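From: Melquiades Becerra
To: Flistimska residents list
Date: Jun 9, 2026
Subject: Re: Red shirts in the wash

Evaristo Cortés wrote:
> Does anyone have a method for the red and white team shirts?
> Mine went in with towels in February and the white trim came
> out pink. I have 9 more to wash before the Palacios game and
> would like to keep the white parts white.

Evaristo,

I wash ours on their own, never with towels. Towels shed lint and they are heavy when wet, which pulls at the trim. Cold water, short cycle, half the usual detergent. Use a color catcher sheet the first few times.

Don't leave them sitting in the drum when the cycle is done. Red dye moves most while the cloth is wet and folded on itself, and a striped shirt is always folded red against white somewhere. I put the basket on the floor under the open door and pull everything straight down into it.
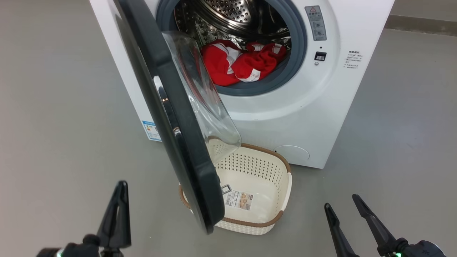 What to do about the pink ones

1. Don't put them in the dryer. Heat sets the dye.
2. Soak them overnight in cool water with oxygen bleach - not chlorine. Follow the amount on the tub.
3. Rinse, wash cold, and look at the trim in daylight. Repeat if needed.

Also run your fingers around the door gasket before you start. A sock hid in the fold of mine once and turned a whole load gray.

I have 20 color catcher sheets left if you want a few. They're on the shelf by my door.

Melquiades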